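The old Dell finally came down from the spare room

16 April 2018

I've been promising since January that I'd do something about the old desktop, and this weekend I ran out of excuses (and out of shelf space, if I'm telling the truth). My friend Hendrik Molefe gave it to me when he moved out of Clollgate, and it served me faithfully for 9 years of letters, taxes and far too many vacation photos. 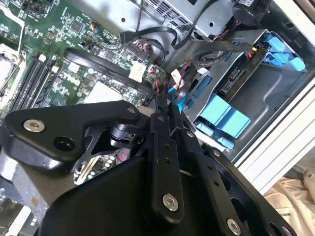
I always forget how much I like the inside of a computer! All those cables looping over the green board, the memory slots lined up side by side. My plan is more memory first, then a bigger drive, and then we'll see how brave I feel.
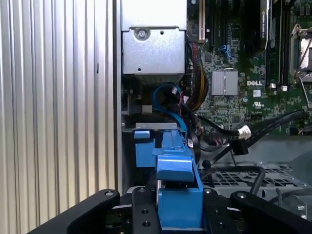
Hendrik thinks I should just buy a new one, and he may be right, but I'm fond of this one and it has 3,000 recipes on it. I've asked the shop on Lebrun Street what memory they have and they're calling me back.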